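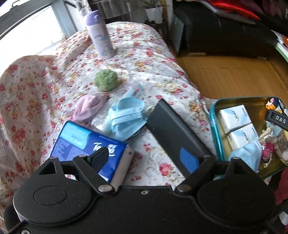 4.2 Does decluttering advice survive contact with small items?

Popular writing on household storage rests on a claim that is rarely tested: that people lose things because the things have no assigned place. The Jilldale survey, which we reanalyze in this section, is often cited in support. Its authors asked residents to name the items they had misplaced in the previous month and whether each item had a "home" in the dwelling. Items without a home were misplaced more often, and the advice literature has taken this as settled. We are less sure. The items that dominate the lists are small, carried in and out of the house, and put down on whatever flat surface is nearest. A packet of tissues and a power bank lying on a bedspread (Figure 4) are typical of the class. Both belong in a bag for part of the day and in a room for the rest, and it is hard to say what a single assigned place would mean for either of them.

Figure 4. Portable items on a bed: a blue packet of Tempo tissues and a dark gray power bank.

The difficulty is partly one of wording. Respondents were asked whether an item had a home only after they had reported losing it. A person who has just admitted to losing a charger is likely to say that it had no proper place, whatever the usual practice in that household. The survey offers no check on this. The later study at Radebe did reverse the order of the two questions, and the gap between homed and unhomed items shrank to the point where we would not want to build advice on it. The Radebe report mentions the change in a footnote and does not discuss it.

A second problem concerns the storage products themselves. Pladora, a modular tray system, was supplied free to households in the Husard trial, and misplacement fell over the first 2 weeks. It then rose again. By week 7 the treated homes could not be told apart from the others. The trial summary reports only the early figure - a choice we find difficult to defend - and the later weeks appear in an appendix table with no comment. Novelty seems to us the simpler reading. People given a new tray use the tray for a while.

None of this shows that assigned places are useless. Keys may well be a special case, being needed at the same door every day, and all 4 of the data sets we examined point weakly in that direction. For portable items the evidence is thin, and much of it comes from asking people to explain their own lapses. We therefore treat the two groups separately in the models that follow, and we exclude the Husard data after the second week from the pooled estimate only where this is stated.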